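Zamdale Neighborhood Association
Minutes of the General Meeting, Dec 13, 2022

Present: 12 members, plus Katia Bellini (chair). Apologies were received from the Nghiêm household.

The meeting opened at 7 pm. Minutes of the last meeting were approved with one correction: the blocked drain is on Peneck Street, not Peneck Court.

1. Storm drains
The city has cleared the Peneck Street drain but not the one at the bottom of the hill. Katia has written again and will call if there is no answer before the holidays. Residents are asked to keep leaves out of the gutter on pickup days.

2. Snow clearing
The contract with Tramis was renewed on the same terms as last winter. The sidewalk by the bus stop was missed twice last year and has been added to the route in writing. Salt bins will be filled this week. One member asked if the alley could be included. Tramis quoted $241 extra for the season. Moved, seconded and passed, with 2 against.

3. Parking
There was a long discussion of overnight parking near the school. Some members want permits, others think signs would be enough. No vote was taken. Katia will find out what the city charges for permits and bring the price to the next meeting.
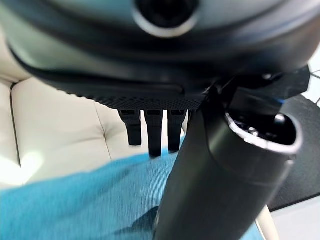

Gripper fingers over blue fabric.

4. Community garden
All 13 plots are taken for next year and there is a waiting list. The water is off until spring. Plot holders who have not pulled their tomato stakes should do so before the ground freezes. The shed lock sticks and will be replaced. The request to keep bees was put off again, as the neighbor on the north side has not replied.

5. Dues
Dues stay the same. Reminders will go out with the newsletter. Checks can be dropped in the box at the library or handed to Katia.

6. Other business
The streetlight at the corner of Peneck and Mill is out again. A complaint about early trash trucks was noted and will be passed on to the hauler. A lost gray glove is at the library desk.

The next meeting will be held in the library basement, date to be set once the room schedule is out.

Adjourned at 8:25 pm.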